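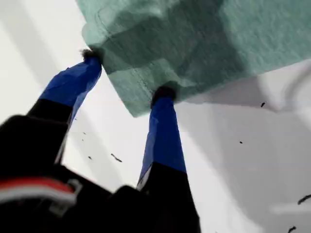 Chapter 2

What Your Clothes Are Made Of, and Why It Matters on Wash Day

I ruined my first good sweater when I was in college. It was gray lambswool, it had cost me most of a paycheck from the campus bookstore, and I put it in with my towels on hot. What came out would have fit a toddler. I remember holding it up by the shoulders in the basement of my building and feeling more confused than sad, to be honest with you. The towels were fine! Same water, same soap, same dryer. So what had happened to the sweater?

That question is where this chapter starts, and it took me an embarrassingly long time to go looking for the answer. Chapter 1 was all about looking after the things you own in general. Now we get down to the threads.

Every fabric you wear begins as a fiber, and a fiber is just something long, thin and bendy enough to be twisted with its neighbors. Pull a cotton ball apart slowly and you'll see them, a fine fuzz of hairs that catch on your fingertips. Twist that fuzz between your thumb and finger while you pull and you've made yarn (bad yarn, but yarn). Weave or knit the yarn and you have cloth. People have been doing this for thousands of years, and the basic idea hasn't changed much.

What does change is the fiber itself. Cotton comes from the fluffy seed head of a plant. Linen comes from the stem of a different plant, flax, and the fibers are longer and stiffer - hence the wrinkles, and hence that lovely cool feeling in August. Wool is hair from a sheep. Silk is spun by a caterpillar. Polyester and nylon are made in factories, mostly from oil, and pushed through tiny holes a bit like spaghetti. Rayon sits in between, since it begins as wood pulp and gets a great deal of chemical help along the way.

Back to my sweater. If you could look at a wool fiber under a strong microscope, you'd see that it's covered in overlapping scales, something like roof shingles. Put wool in hot water with soap and knock it around, and the fibers creep past each other. The scales let them slide one way and catch going the other, so they pull tighter and tighter and never slide back. We call the result felt, and if you want a hat or a pair of slippers it's wonderful stuff. Cotton has no scales. A cotton shirt can shrink too, but for another reason, and we'll come to that in the section on knits.

A few years after the sweater, I got a job in the repair room at Trellier, a small dry cleaner and alterations shop in Stulomham. My boss there was Urszula Krawczyk, and she could name a fabric by rubbing it next to her ear. I thought she was teasing me. Then she handed me a piece of silk and a piece of polyester satin, both ivory, both shiny, and told me to listen. The silk made a dry little crunch, like stepping on snow. The polyester made almost no sound. I still do it in stores and I still get looks.

She also kept a tin of scraps under the counter, each one pinned to a card with its name and a few notes in pencil. By the time I left there were over 188 cards in that tin. You won't need anywhere near that many for this course. We're going to build a set of 10, and you'll use it in every chapter from now on, so please start it this week.

For your set, go looking at home first. Old T-shirts, a worn pillowcase, a scarf with a hole in it, the lining of a coat you don't wear anymore. Cut a piece big enough to crumple in your hand. Read the care label before you cut, write the fiber content on your card, and if it's a blend, write down the percentages. Then do three things with each scrap and make a note every time:

Squeeze it hard in your fist, let go, and look at the wrinkles.

Put one drop of water on it and watch whether the drop soaks in or sits there.

Rub it by your ear. (Yes, really.)

You'll be surprised how quickly your hands begin to learn. My guess is that by your fifth card you'll be able to pick out the linen with your eyes closed.

One caution about blends. A label that says cotton and polyester will behave a little like both, and it won't always split the difference the way you'd expect. The wrinkles may act like polyester while the stains act like cotton. When your notes don't match the tables at the end of this chapter, trust your notes and bring the scrap to class.

Words to know before you read on: fiber, yarn, weave, knit, felt, blend, filament, staple. The last two are explained in Section 2.1, where we'll pull some threads apart and find out how long they are.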